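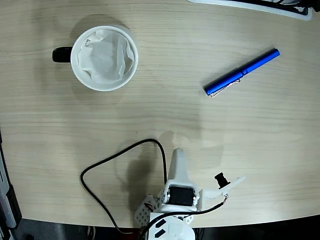

Teresa Głowacki
Bin the mug. A mug is for tea, and once it's got tissue stuffed in it it's just a bin you're too polite to empty. Sorry but someone had to go first. My rule for a desk is if I wouldn't put it back there after a house move it doesn't live there.

tidyish_tom
Original poster here. Harsh!! To recap as the other thread got locked: light wood table, curved front edge, trying to keep it to the stuff I really use. Got it down to a mug and a pen on the main bit and I'm stuck on both. Do I want a pen pot, a tray, a drawer unit, or nothing. Table is a Zotesel, bought second hand, no drawers under it and the curve means clamp-on things slide about.

kettle_on
Nothing wrong with a mug as a tissue holder. Mine has had a wodge of kitchen roll in it for years, for wiping glasses. Cheaper than any desk organiser and you can wash it

Teresa Głowacki
Do you wash it though

kettle_on
...periodically

Henryk Żak
Curved edge tables are a pain, I had the same trouble. What worked for me was the Gindden tray, the shallow one, pushed to the back left. Pens, tape measure, stamps all go in that. Nothing allowed in front of it. Took 6 goes to find a tray that didnt rock, mind, so put it on a flat surface in the shop before you pay.

mrs_pebble
Trays are where clutter goes to breed. You start with one pen and by March it's got batteries, a foreign coin, three rubber bands and a key to nothing. I'd go with no tray. One pen lying on the table is fine, leave it be.

Henryk Żak
Only if you don't empty it. I do mine when I do the bins.

mrs_pebble
Well most of us aren't you Henryk

biroboy
Blue pen, nice. Can I just say lying flat is right for a capped pen. People stand them nib up in a pot for months then moan they've dried out or won't start. Flat, cap on, done. If you must have a pot, ballpoints only.

tidyish_tom
It does get picked up and wandered off with, that's my problem. I've lost 6 pens since I moved the table. Hence wanting a Place for it.

lowmoor_jan
Bit of string?

tidyish_tom
Like in a bank. No

lowmoor_jan
Works in the bank

Teresa Głowacki
OK being more helpful. Two jobs here, the tissue and the pen. Clean tissues: box on a shelf or in a drawer, not on the work surface. Used tissues: a bin by your knee, small one with a lid. Then the mug is free and the pen goes in the mug. White mug, black handle, it'd look smart as a pen pot. You don't need to buy anything at all.

kettle_on
So now the mug stays! Two posts ago it was going in the bin

Teresa Głowacki
The mug can stay if it gets a job. I stand by the rest.

biroboy
Not the capped pen in the mug please, see above

old_ply
Different point. Mug straight on pale wood with no coaster, is that top oiled or lacquered? If it's oiled you will get a ring sooner or later. Mine came up ok with a fine pad going WITH the grain and then a dab of Tokarz oil, left overnight, wiped off. Don't go across the grain, you'll see every scratch when the light's low.

tidyish_tom
No idea tbh. Seller said "treated". How do I tell

old_ply
Drop of water somewhere it doesnt matter, underside is no good as they often leave that bare. Back corner. If it sits up in a bead it's sealed, if it goes dark and soaks in it wants oil. Wipe it up quick.

lowmoor_jan
Or use a coaster and never find out

mrs_pebble
^ this

Henryk Żak
If you do go for drawers have a look at the Ullico one before you pay full whack, it's on wheels so the curved edge doesn't matter, it just parks underneath. My only grumble is the top drawer is too shallow for a mug. Fits tissues flat though. Measure your knee room first -- I didn't and had to saw the castors off, which my wife still brings up.

kettle_on
How much?

Henryk Żak
Paid almost 332 zloty for mine but that was the ex display one with a dent. The whole set, desk and shelves and all, was 1,584. Didn't get the set.

mrs_pebble
That's a lot of money to put one pen in

tidyish_tom
Yeah going to try the free option first. Plan: tissue out, mug washed, lidded bin by the leg, coaster. Pen stays lying down as biroboy will come round otherwise. Water test at the weekend on the back corner. If another pen goes walkabout I'll look at the tray.

biroboy
good man

Teresa Głowacki
Wash the mug properly, hot water, not a rinse

old_ply
Let us know about the bead. If it soaks in get it oiled before you put anything else on there, two thin coats, dont slop it on. I've got a bit of pad spare if you want it posting

kettle_on
I'm keeping my kitchen roll where it is fwiw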